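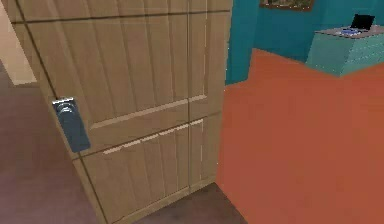

## 4. Handover from the automated assistant to a live agent

The second part of the study looked at what happens when the assistant can't finish a request and passes the customer to a person. We used chat records from the service center that Hollmann runs in Clukville. The center answers questions on billing, delivery dates and returns, and all first contacts go through the assistant, which was built on the Clovbridge platform.

We drew 1000 conversations that ended in a handover. Eckhard Sperling and Magdalini Psarras coded each one separately and settled differences by discussion. Conversations in which the customer left before an agent joined were kept in the sample, as they make up part of the waiting problem.

Two forms of handover were in use. In the plain form, the agent saw only the customer's name and account number. In the summary form, the agent also got a short note written by the assistant, with the reason for contact and the steps already tried. The note was limited to 30 words – longer notes had gone unread in an earlier test at Kuvwood.

**Figure 3.** Simulated interior, open doors.
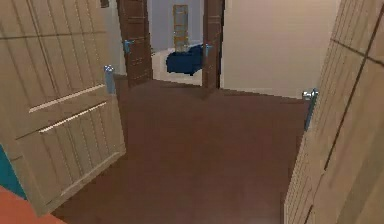
Did customers have to repeat themselves after the handover? In the plain form they usually did, and in the summary form they mostly did so when the note gave the wrong reason for contact.

Wrong notes came mainly from conversations with more than one request. A customer would ask about a late parcel, then mention a charge, and the assistant kept the first topic. Agents told us they stopped trusting the notes after a few such cases and went back to asking for the full story. We return to this in Section 4.2.

Waiting time was logged from the last assistant message to the first agent message. It did not include time spent in the menu. Records from May were left out of this measure – the logging format changed during that month, and the two sets of times could not be compared.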